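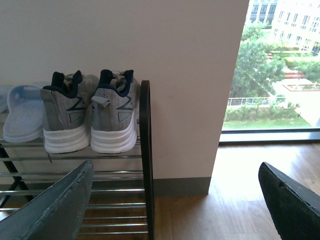

Trainers on the top tier, heels outward.

Catalogue > Hallway > Shoe Storage > Jovel Shoe Rack

Jovel Shoe Rack, chrome-coloured bars, black end frames
Item 353

Free-standing rack for halls, porches and changing rooms. The bars push into sockets in the end frames and are held by a grub screw at each end. A hex key is supplied. Allow ten minutes for assembly.

Maximum load per tier: 10 kg, evenly spread. Do not stand on the rack or use it as a seat.

Fit all bars loosely, set the rack on a level floor, then tighten the screws from the lowest tier upwards. Check them again after a month of use. Felt pads for timber floors are sold separately.

Wipe with a damp cloth and dry at once. Bleach and scouring powder will mark the finish. Boots with heavy mud should go on a tray.

Spare bars and screws are held at the Drirkstead depot. Trade orders and bulk prices: Roya Salehi, Satdale office. Orders placed before noon leave the same day.

Related items
Jovel Boot Tray
Jovel Felt Pads, pack of four
Guzmán Coat Rail
Guzmán Umbrella Stand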